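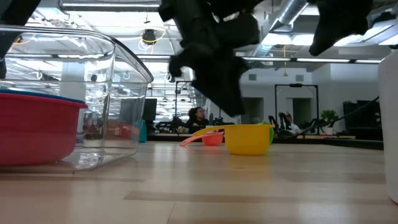
What are nesting bowls?
Nesting bowls are sets of bowls made in graded sizes, so that each one sits inside the next and the whole set takes up little more cupboard space than its largest member.

Nesting bowls
Nesting bowls (also nested bowls or stacking bowls) are among the happiest ideas in kitchenware. A set may be made of glass, metal, pottery or plastic, and many plastic sets come with measuring cups that sit in the middle of the stack, their handles poking out over the rims.

Shape
A bowl nests well when its sides slope outwards from the base. Straight-sided bowls tend to jam, and a very round bowl rocks about inside its neighbour. Makers get past this with a small ridge or step under the rim, which holds the upper bowl clear of the lower one and lets air in between them (anyone who has tugged at two stuck mixing bowls will see how clever that is!). A flat bottom keeps the bowl steady during whisking.

Colour
Giving each size its own colour is a lovely touch and a useful one. Cooks soon learn to reach for the yellow or the red without looking for a size mark, and small children can put the set back together by themselves. The Neltden pattern went further and gave its bowls and cups matching shades, while Sturnar kept to a single colour and printed the volume on the base, from 100 ml upwards. The collector Domingo Acuña, whose shelves hold 2,000 pieces of plastic kitchenware, prefers mixed sets built up from odd bowls, and his catalogue lists Grgić tubs happily paired with Nuva bowls.

Storage
The order is largest first, with cups and spoons last. Bowls should be fully dry before stacking, as trapped damp leaves marks and smells. Sets in daily use are often kept in a clear box, where the colours show through the walls and a missing piece is spotted at once. Two small stacks are easier to lift down from a high shelf than a single tall one.

See also
Measuring cup
Mixing bowl
Food storage container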